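Unit 4: Counter display and small-format merchandising

Retail Operations, second term. Handout for Session 10
Tutor: Yurani Salazar

Read before the Saturday practical. Bring the planogram sheet from Session 9 and a tape measure.

4.1 Scope

This unit covers goods sold from the counter or from a table next to it: wrapped confectionery, boxed biscuits, single-portion snacks and chilled items put out for immediate sale. It does not cover floor-standing units or refrigerated cabinets, for which see Unit 6. The working area is assumed to be a flat top with access from one side by staff and from the other by customers.

Three kinds of holder are used in the practical: the tiered stand, the basket and the tray. Each has a different effect on how many packs can be faced, how quickly the display goes untidy, and how long it takes to refill.

4.2 Terms

Facing: one pack shown with its selling panel towards the customer.
Depth: the number of packs standing behind a facing.
Lip: the raised front edge of a shelf, which stops packs sliding off.
Selling panel: the side of the pack that carries the product name.
Data panel: the side that carries the barcode, ingredients, weight and other small print.
Overhang: the part of a pack that projects past the end or front of its shelf.

4.3 The tiered stand

A stepped stand lifts the rear packs so that they are not hidden by those in front. Clear acrylic is the usual material for counter work. It takes little visual attention from the packs, but it shows fingerprints and fine scratches, and should be wiped with a soft cloth before each refill.
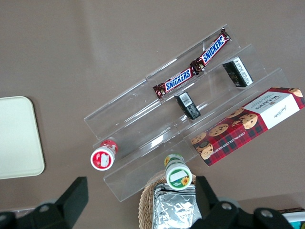

Pack orientation is the most common source of lost marks in the practical. A pack may be correctly placed on its shelf and still fail if the wrong panel faces out. Bars in printed film wrappers are fairly forgiving, as the name runs along the length: the two Snickers bars on the top shelf can be read without being touched. The small black packages on the middle shelf have white label panels, one with lines of small print and the other with a barcode, and a customer looking at those panels learns very little. Turn such packs until the selling panel is to the front. Where a pack has no clear selling panel, add a shelf-edge ticket.

Overhang is the second point to check. The shortbread box on the lowest shelf extends past the right edge of the stand. Long boxes may be shown in this way only if most of the weight is on the shelf and the projecting end is out of the customer's reaching line. If either condition is not met, move the box to the tabletop or use a wider stand. The Kemero three-step stand issued for coursework is narrow, and students should measure boxed goods before assigning them to it.

Bars are sometimes supplied joined end to end in a strip. Decide before setting out whether the strip is to be sold whole or divided, and price it to match. Do not leave joined and single bars of the same line on one shelf.

4.4 Order of placing

1. Clear and wipe the top.
2. Place the empty stand and check that it does not rock.
3. Fill from the lowest shelf upwards. Heavy items go low.
4. Turn all packs to their selling panels.
5. Place baskets and trays last, leaving a hand's width between each holder.
6. Walk to the customer side and read every name aloud. Any name that cannot be read is a fault.

4.5 Worked case: Villanueva kiosk

The Villanueva kiosk has one counter and a side table. In August the counter was reset using the method in 4.4. The owner recorded 759 counter sales over the trial period, of which 44 were of lines that had previously been kept behind the till. The stock record for the same period shows nearly 2,000 units handled, including returns to the storeroom. The two figures measure different things and must not be divided one by the other. This error appeared in several scripts last year.

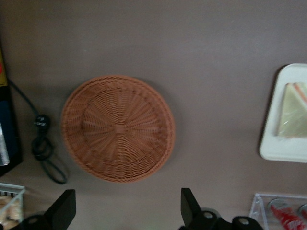

The side table at Villanueva was planned separately. Loose holders on a flat top tend to drift during trading as customers lean on the table or move one item to reach another. The reset plan therefore fixed a position for each holder and marked it on the underside of the counter mat. Staff returned holders to their marks at opening, at midday and at 4 pm.

Leads for card readers and lamps should run along the back edge and be clipped down — a loose loop in the reaching area can be caught by a sleeve and pull equipment with it. Check this at the same time as the holder positions.

4.6 Baskets and trays

Baskets suit light, irregular packs that would slide on a shelf. A shallow round basket gives no true facings, so treat the contents as one line and do not mix prices. Refill when half the base is showing.

Trays suit wrapped sandwiches and other items that must be kept upright or apart. Use a tray with a raised lip and wipe it between batches. Chilled items are put out in small numbers, with the time written on the batch sheet, and are withdrawn when the permitted display time ends.

4.7 Exercise for submission

Draw a plan of a counter top of your own choice, to scale, holding one tiered stand, one basket and one tray. Mark facings, depth and any overhang. State the refill point for each holder. Use the Cikden template or squared paper. Hand in at the start of Session 11.

Further reading: Ploruren shelf guide, sections on counter units and ticketing (copy in the resource room, short loan only).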